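Forum index > Home & Storage > Kitchen and Bath > Small shelf riser for medicine bottles?

October 2020

prendolura
Looking for a way to keep the medicine bottles together in one spot. Right now they live in a shoebox in the hall closet, mixed in with bandages, dead thermometers and a bag of cough drops that has melted into one piece. My mother moved in with us in February and the number of bottles went up a lot. I spend too much time picking them up one after another to read the labels.

I don't want one of those plastic spinning trays. We had one and the short bottles slid off the back whenever somebody turned it fast. I was thinking of some kind of low shelf or tray that sits on a table or counter. Bottles are mostly the orange pharmacy kind in a few sizes, plus some bigger vitamin bottles. No little kids in the house.

What are people using?

fallville_deb
We use a loaf pan. Not pretty, but it holds everything we take daily and it goes in the dishwasher.

sornelus
Spice rack, the stepped kind. The back row is higher so you can read all the labels. Mine was $8 at a closeout store. Check the depth of the steps before you buy, since vitamin bottles are fatter than spice jars and some racks won't take them.

Ka-ming Shih
I went through this last year and ended up with a little wooden tray on metal legs. It is meant for plants or soap, I think. It sits low, so it isn't tippy, and you can slide flat things under it like the refill slips. Two rows of three is the most I would put on one. With more than that you are back to moving bottles to get at other bottles.

prendolura
Ka-ming, do you have a picture? I can't tell how low you mean. My counter has cabinets over it and I don't have much height to work with.

Ka-ming Shih
Sure. Mine is on the butcher-block table with the plant, so you can get an idea of the height.

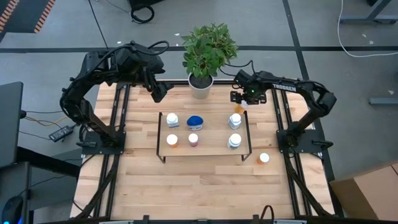
Wood tray on the thin black legs, six containers on it. Plant at the far end.

The legs are thin but they have never bent on me. The top is plain wood. I put a coat of wipe-on finish on it the day I got it, and I'd do that again, as bare wood takes a ring from anything with syrup on the bottom. Cough medicine is the worst for that.

sornelus
That's lower than I expected. It would fit under my cabinets with no trouble.

I still like the steps better. On a flat tray with two rows, the back row hides behind the front row if you are sitting down.

Ka-ming Shih
It can, if you put tall ones in front. Short in front, tall in back, and it reads fine. I also write the name on the cap with a marker. Then it doesn't matter what row it's in.

fallville_deb
Writing on the cap is a good way to end up with the wrong cap on the wrong bottle. My sister did exactly that. She washed her hands, came back, and switched two lids. They were both white and both the same size. Nothing bad came of it but she only caught it the next day.

Put a strip of tape on the bottle and leave the caps alone.

Ka-ming Shih
I only ever have one open at a time, so it hasn't come up. But tape on the bottle is fine too. If you do tape, keep it off the printed label. The pharmacy needs to read the number when you call in a refill.

ng_household
I'd be careful about having pills on an open table with a houseplant. You water the plant, it drips, and now the tray is wet. Also sun. If a plant is happy there, then there's light, and most labels say to keep the bottles away from heat and light. The orange plastic helps with light but it doesn't do anything for heat.

We had a bottle of fish oil go soft and stick together in a kitchen window. That was 200 capsules in one lump. I had to throw out the whole thing.

Ka-ming Shih
Fair point on the sun. I water at the sink and let the pot drain before it goes back, so drips aren't a problem for me. I would not put the tray on a window sill, or next to the stove for that matter.

sornelus
Bathroom is worse than either one. Everybody calls it a medicine cabinet and it's the steamiest room in the house.

prendolura
Ours would be on the counter at the end away from the stove. No window on that side. My mother doesn't want it in a cabinet because she forgets about things behind doors, and I'm the same way.

How are you all deciding what goes on the tray and what stays in the closet? I counted last night and we have 26 bottles. They won't all fit on anything I'd want to look at.

Ka-ming Shih
Daily stuff on the tray. Everything else goes in a box with a lid. When I did mine I took every bottle out, lined them up on the table and checked the dates first. A good third of it was expired. It was not really a storage problem at that point.

fallville_deb
Agree with checking dates first. Don't flush the old ones. Our pharmacy has a drop box by the counter. Call yours and ask, some only take them on certain days. Scratch out your name and the prescription number before you drop the bottles in.

ng_household
If there are two people's medicines, I would use two trays. I mean it. Put them at opposite ends of the counter. My husband and I take the same blood pressure pill in different strengths, and the bottles are identical except for one line of print. We kept them on one shelf for years and I didn't like it the whole time.

sornelus
Two trays takes up a lot of counter. Different colored rubber bands do the same job. Blue for her, red for him, done.

ng_household
Rubber bands break. They also slide down and cover the label. And somebody has to remember which color is which at 5 in the morning with no glasses on. Where the bottle sits is something you know without looking.

sornelus
Mine have held up fine. Guess it depends on the rubber bands.

prendolura
I think two trays would work for us. My mother is left-handed and likes to sit at the left end anyway. I'll measure tonight.

What about grip? She has arthritis in both hands and the small orange bottles are hard for her to pick up when they're packed in close. In the shoebox she has to dig for them.

Ka-ming Shih
Leave a gap between them. You want enough room to get fingers down on both sides of the bottle and lift it straight up. If they touch, you knock the next one over every time. That's the other reason I stop at six. I could fit more on there.

For the small ones, put them at the outside corners. The corners are easiest to get at.

fallville_deb
Ask the pharmacy for the non-child-proof caps if she has arthritis. They'll do it if you have no kids around. You may have to sign something. Some of the caps can be flipped over and screwed on the other way, which does the same thing. Look at the top of the cap, it usually says.

You can also ask them to use a larger bottle than the prescription needs. My aunt gets a month's worth of tiny pills in a big bottle. It looks silly but she can hold it.

prendolura
I had no idea you could ask for a bigger bottle. I'll call them.

ng_household
Does she use a weekly pill box? If she does, you don't need any of the bottles out. Fill the box once a week and put everything else away.

prendolura
She tried one and didn't like it. The lids were too stiff, and she wants to see the label when she takes something. One of hers is also only as needed, so it doesn't go in a box. I'm not going to argue with her about it.

Ka-ming Shih
My father was the same way. He wanted to read the bottle every time. It's slower but I don't think it's a bad habit.

sornelus
A lip around the edge would be good for her then. If she bumps a bottle it stays on the tray. You can glue on thin strips of trim from the hardware store. Cut them with a hand saw, wood glue, hold them down with painter's tape overnight.

fallville_deb
Or the loaf pan.

prendolura
Update. I went through the shoebox with my mother and we are down to 14 bottles, plus a bag for the drop box. The cough drops went in the trash. I ordered two wood trays with the metal legs, one each. I'm going to put finish on them before we use them, and I may try the trim idea on hers if the plain one gives her trouble.

The pharmacy said yes to the easy caps and yes to the bigger bottles, starting with the next refill. I did have to sign for the caps.

Ka-ming Shih
Let the finish cure a few days before you set anything on it. I rushed mine and there's a faint circle in one corner.

ng_household
Glad you went with two. Keep the as-needed one a little apart from the daily ones if you have room.

prendolura
Will do on both. The lidded box for the rest is going on the closet shelf where the shoebox was.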